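[laundry-arms] Re: Re: Budget sheet for the second pair of arms
From: Kadri Venckus
Date: Oct 1, 2025

Hi all, and thank you Ibrahim for going through the sheet so patiently, I know it was a mess of colors by the time it reached you.

Ibrahim Tijani wrote:
> I can follow the sheet as far as the arms themselves, but then we
> have 613 for "grippers and misc" and I can't tell what the misc is.
> Are spare fingers in there? Are cables? Also, do we really want to
> order everything from Vellen in one go, or could we get the grippers
> now and leave the rest until November? I would rather ask twice than
> find out we can't pay for shipping.

You're right to ask, and the misc is my fault. I lumped things together late in the evening and meant to come back to it (I did not come back to it). So let me pull it apart properly. The two grippers come to 453 before shipping, going by the Vellen quote. Everything left in that line is spare fingers, cables and connectors, the little bag of screws we always lose, and the delivery charge. Spare fingers are in there, yes, 4 sets. I had put down five in my first draft and then took one off when I saw the total, and I'm still not sure that was clever, so tell me if you would put it back.

On splitting the order, I went back and forth. Ozoliņš can get us the cables for a bit less, but then it's two parcels and two lots of postage, and last time their parcel sat at the depot in Kevadport until I drove over and fetched it myself. I'd be happy to do that drive again, it's a pretty road, but I don't think we should plan on it! My feeling is: grippers and fingers from Vellen now, cables with them, and hold the wrist cameras for November when the Watisum money comes in. The cameras are the one thing on the list we can put off without stopping anything.

The other thing I wanted to say, before we all get lost in the prices, is what the second pair is for. It's laundry work, and nearly all of it is soft, floppy stuff like shirts and jerseys. So I'd much prefer good fingers and plenty of them over a stronger motor that we would never push. I know the heavier model looks tempting on paper, and it does come with that nice carrying case, but a jersey weighs next to nothing and the hard part is getting hold of it in a sensible place. If anyone feels strongly the other way please say so now, I really won't mind.

Slim black fingers and red jerseys, for those who haven't been by lately:
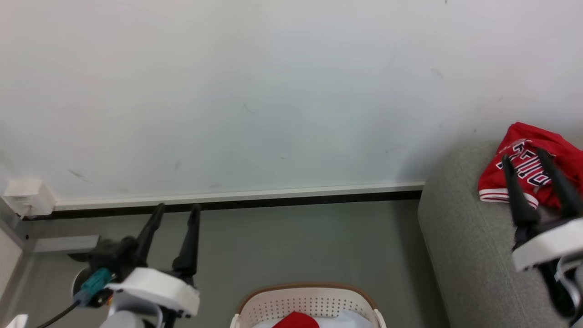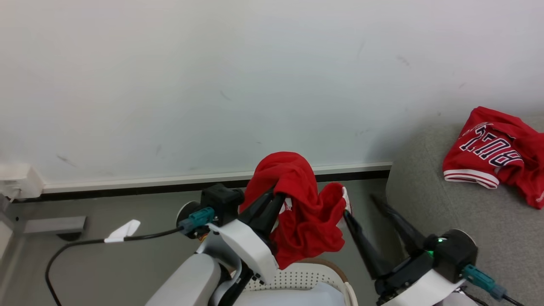
Ibrahim Tijani wrote back that the split made sense to him now, that he would put the fifth set of fingers back in and take it out of the screws and postage if he had to, and that he still wanted the cables on a line of their own so that next year's sheet could be read by somebody other than Kadri.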